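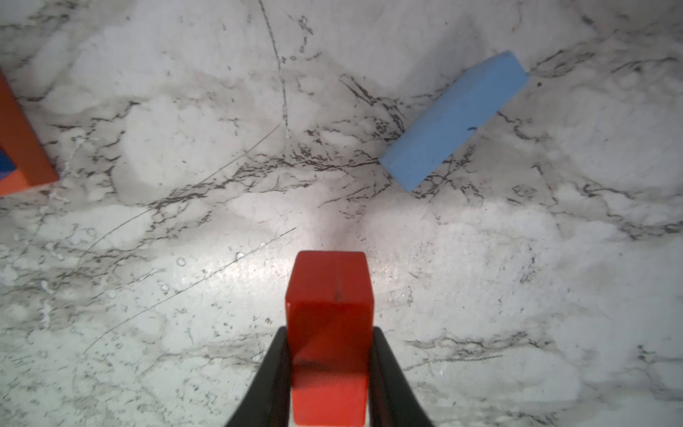
From: Lorraine Doolan
To: arm-teaching list
Date: Fri 26 July
Subject: Re: [arm-teaching] leader arm or hand guiding for block tasks?

Hi Jytte, hi everyone,

Sorry for the slow answer, I wanted to finish the block set before I opened my mouth. Jytte wrote:

> We are three people in Hendthorpe with one arm and a small grant,
> and we have to pick a way of teaching it by the end of the summer.
> Kirsten says to just grab the arm and push it through the motion.
> Eirlys says that gives you lousy data and we should build a leader
> arm and drive the thing from a distance. I have tried both for an
> afternoon each and was bad at both. The task is simple stuff, pick
> up a block, carry it, put it in a slot. Does anyone have numbers
> from the same task done both ways? And how many demos did you need
> before the policy stopped embarrassing you?
>
> Also, is a wrist camera enough by itself? Our table is shiny and I
> am worried about that.
>
> Jytte Hallgrímsson

OK, so I do have numbers, sort of! I've got 489 demos of block work in the current set, and 114 of those were done by hand guiding before I gave up on it. The rest are all from the leader arm. I wouldn't call it a fair comparison (I got better as I went, and the hand-guided ones came first), but I'll tell you what I saw.

Hand guiding felt lovely for the first ten minutes. You take hold of the wrist, you walk it over to the block, you know exactly where everything is. My trouble was with the last inch. On our arm you have to press a button to close the fingers, and every time I reached for that button the whole wrist dipped a little. So my nice clean approach had a dip right before the grasp in nearly every demo, and guess what the policy learned. It dipped! It dipped even when the block was tall and it had no business going down there. I spent a whole weekend thinking my gains were wrong.

The other problem was my own arm getting into the overhead camera. I know you can replay the motion afterward and record the video then, with the person out of the way, and Hrefna does it like that and gets good results. But then you have to put every block back exactly where it started, and I am not a patient woman. I did it for one evening with bits of tape marking the corners and then I wanted to throw the tape out the window.

With the leader arm I was terrible for two days. Really terrible, I was knocking blocks over and coming in crooked, and I threw out 47 demos from that stretch and don't miss any of them. On the third day it was suddenly fine. I think what changed is that I stopped looking at the real arm from the side and started driving from the wrist view on the monitor. If all you look at is what the policy is going to look at, you find out pretty fast what can't be seen from there. For instance, with an upright block between the fingers, the bottom end of it drops out of my view completely. I can see the top face just fine, and I can see the fingers closing in on it from both sides, but whether the lower end has cleared the table or is over the slot, no idea. I used to check by leaning over and peeking. That's cheating, because the policy can't lean over and peek! So now I lift a bit higher than I need to, every time, and the carry got a lot more dependable.

So my vote is with Eirlys, but with one Kirsten-shaped exception – if your task has a lot of pushing against things, like wiggling a piece into a tight hole, I'd at least try it by hand first. My leader arm has no force feedback, so I can't feel a jam, I can only see that the block has stopped moving while my hand hasn't. I've got a 2019 build with the old printed handles, and the trigger has some slop in it too. Siddiqui has posted drawings for a stiffer one, in the files area, and I keep meaning to print it.

About the shiny table. Mine is marble, white and gray with dark veins all over it, and it's glossy enough that the light makes a big washed-out patch right in the middle. I went back and forth on covering it with a cloth. In the end I left it bare, and here's my thinking, take it or leave it. The red block stands out fine even right against the bright patch. The one I'd worry about is the light blue one, it's pale to begin with and a pale block on a pale table is asking for trouble. I make a point of laying it on its side at all sorts of angles, near the veins and away from them, so the thing gets plenty of examples. If you only have time for 50 demos or so, I'd use the cloth! With a few hundred you can probably live with the glare. And please move your lamp now and then. I didn't for the first month and I had a policy that only worked after dark.

Wrist camera by itself: good enough for the pick, shaky for the place. When the arm is low over one block, the place you're carrying it to might be way off at the side with just a corner showing, or not showing at all. I start each demo high enough to get the whole table in, then go down. Eirlys told me she goes up again after the grasp for the same reason, and I've copied that for my last batch. I can't say yet if it helps.

How many before it stopped embarrassing me... for the pick alone, I was happy after a couple of evenings' worth. For pick and place I'm still a bit embarrassed.

Two small things before I forget. Keep your starts boring and your middles varied, I had it the other way around and the arm would hesitate before it did anything. And when you fumble a grasp but get it on the second try, keep it! I used to delete those. The recoveries seem to be worth having, my current policy will back off and try again, and the old one just closed on air and carried nothing proudly across the table.

Is anybody bringing a leader arm to Vernville in September? I'd love to try one with a decent trigger before I print parts. I can bring mine if somebody wants to feel how bad slop gets. Hrefna, are you driving or taking the train?

Lorraine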